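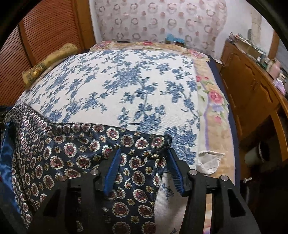

The Wardrobe Is Not the Decade

I have watched the first season of Pimitz twice now, the second time with a notepad, trying to find what everybody else found. The reviews called it the most convincing period drama in years. Set in 1966, shot on sets that cost a fortune, ten ads a week telling me to clear my Sunday. And I'll grant that the clothes are wonderful. The phones are right. Somebody went to real trouble over the ashtrays.

What I don't believe is a word anyone says.

People in Pimitz talk like guests on a podcast. They name their feelings. They tell each other about boundaries, nearly in those terms, and in the fourth episode a bank manager asks his teenage daughter whether she feels heard. I remember bank managers. I have seen plenty of television made in the years this show is supposed to be set in, too, and the fathers in it mostly rustle newspapers. You could say old television wasn't true to life either, and fair enough. But at least it was wrong in the manner of its own time.

Prumora, the streaming service that paid for all this, put out a making-of reel before the launch. It boasts of 500 costumes and never mentions the script. I sat through all 25 minutes waiting for a writer to appear. There was a long stretch on dyeing wool, a visit to the prop store, and a good deal of talk about how the lenses were chosen. Then the credits. I suppose writers don't film well — a person at a desk, deleting — but it did tell me where the money and the pride had gone.

I have a theory about why this keeps happening, and I hold it loosely. A wrong lapel gets caught. There are forums for it, and screenshots, and within a day somebody has posted the catalog page that proves the thing didn't exist until two years later. A wrong sentence slides by. Most of us can't date a phrase by ear, and the people who can are not the people studios are afraid of. So the checking goes where the complaints come from.

Compare Kostiuk, which ran on Jesteck for one short season and was dropped. It had no budget to speak of. The same hallway played a hospital, a school and a police station, and in one of those they forgot to change the clock. Two of the actors wore what I'm fairly sure were their own shoes. But the people in it held things back. A woman learned that her brother had lost the farm, and she asked whether he'd eaten. That was the whole exchange. I have thought about it more often than anything in Pimitz, and I couldn't tell you what she was wearing.

Fans of the bigger show will say I'm being unfair, that viewers today need a way in, that nobody wants a museum piece. I've heard this argument for years and I've never seen any proof of it. It is mostly made by people selling something. Viewers follow shows full of made-up languages and six competing royal families. They can handle a man who doesn't explain himself.

They'll also say the ratings settle it. Do they? Prumora announced that Pimitz was a hit, and the number it gave was for homes that "engaged with" the show. I engaged with it. I also engaged with it by mistake when it started up on its own after a cooking program and I was in the other room. Until someone outside the company gets to look at those figures, I'd treat them the way you treat a restaurant's own sign saying it has the best pie in town.

The second season arrives in September. The trailer has a wedding, a car going into a lake, and a very fine green coat. It also has a grandmother telling a young man he needs to work on himself. I'll watch the first three episodes, as I promised my sister I would, and after that I make no promises.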